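Last updated: December

Simulation & Control board > Troubleshooting > Gripper stays open in sim, controller says it's closed

ovenmitt76
OK I'm losing my mind a little. I'm running a two-arm robot in a simulated room (Dakel for the physics, Bralden for the controller) and I keep getting a fault I can't pin down. The arms go to their start pose fine, both grippers up in front of the body, no errors. Then I send a close command and the log comes back "grasp confirmed" while the fingers are still wide open. So of course the next step runs, the arm lifts, and the thing I wanted stays where it was.

Start pose, before any reaching:
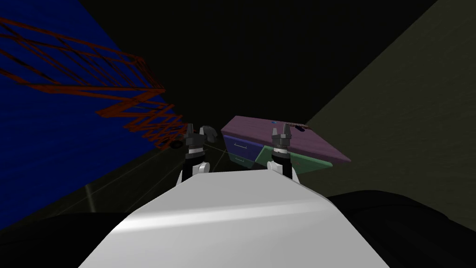

What I've tried so far

- Restarted everything, obviously
- Dropped the time step by half. Slower, same fault
- Raised finger force from 4 to 10. No difference at all, and that's what bugs me
- Swapped the target for a plain box. Got 8 false confirms in a row before I went to bed

It isn't tied to one object either. I get it on the green rod, which is about as simple a shape as you could ask for. Fingers apart, rod much nearer the right one, log perfectly happy:
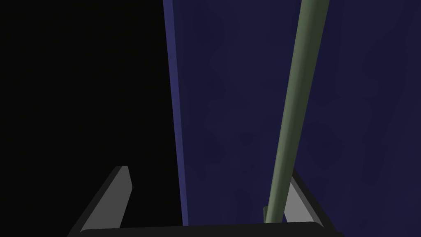

plumbline: Force won't matter if the close command never reaches the joints. Check whether Bralden is reading the finger position from the sim or just echoing back what it was told. I had the older version do exactly that to me. It reported the target as the measured value and I chased friction settings for a week like a fool.

ovenmitt76
Ooh. How would I tell the difference?

plumbline: Log both and look at them during the move. Real fingers take time to travel. If "measured" jumps to the closed value on the very same tick as the command, it's an echo.

grub_and_gears
I don't buy the echo thing. If the joints weren't getting commands they wouldn't open either, and OP says the start pose is fine. I'd look at the collision shapes first. Dakel wraps anything with holes in it in a solid hull unless you tell it otherwise, so the fingers can hit an invisible block and stall. Then the controller sees a stall and calls it a grasp. Have you got anything slatted in there?

ovenmitt76
Yep, the brown rack. This is from the same room, palm right behind it:

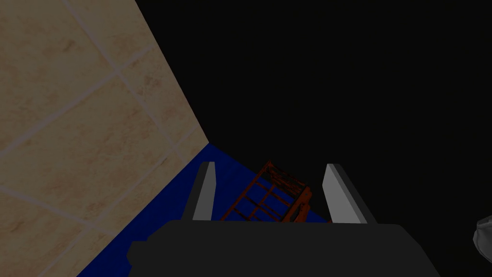 grub_and_gears: Well there you go, I'd bet money that one is a hull problem. Turn on the collision view and see if the openings are filled in.

plumbline: Sure, for the rack. A rod doesn't have holes, though, and neither does a box. You can't blame the hull for all of it.

grub_and_gears
Fair. Could be two bugs wearing one coat.

ovenmitt76
Update, 2 a.m., please don't judge me. Logged both values on the rod. Measured goes to closed on the same tick as commanded. So plumbline wins that one. Collision view on the rack shows one fat solid block, so grub_and_gears wins too, ugh. I split the rack into separate bars and turned off the echo setting, and now I get an honest "grasp failed" on the rod. Never been so pleased to see an error! Still don't know why the close command gets dropped.

plumbline: Look at the start pose script. If it keeps holding the fingers open after it's done, it'll fight anything you send later.

Comments (3)

Risov_fan: Same fault here on the Sithole arm model. Turning off the echo setting at least made the log tell the truth.

tin_lid: Please don't take a controller with this bug anywhere near real hardware. A false confirm and then a lift is how you drop something heavy on a foot.

halfstep: Did the start pose script end up being it? I have the same setup and mine lets go of the fingers fine.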